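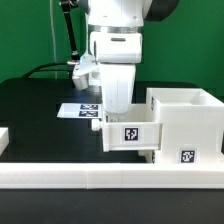

By Flotska Bench Notes
Jun 12, 2018

Setting up the drawer task in the Samonte kit

Print the cabinet first. The body and drawer take nearly 8 hours on our machine, and visible layer lines are fine everywhere except the drawer runners – sand those.

1. Place the cabinet on the right of the table with the knob pointing left, into open space.
2. Fix one marker to the center of the drawer's long side and another to the cabinet below it. Keep the white border on both.
3. Lay the two-marker card flat on the table, left of the drawer. Tape it down.
4. Route the camera cable clear of the wrist.
5. In the Samonte software, open Calibrate and take 7 poses. Repeat if the error is over 3 mm.
6. Jog the gripper to just above the open drawer and save that pose as Home.

The kit costs $267 without the arm. The printed manual leaves out step 6, and the drawer routine will not start without a saved Home pose.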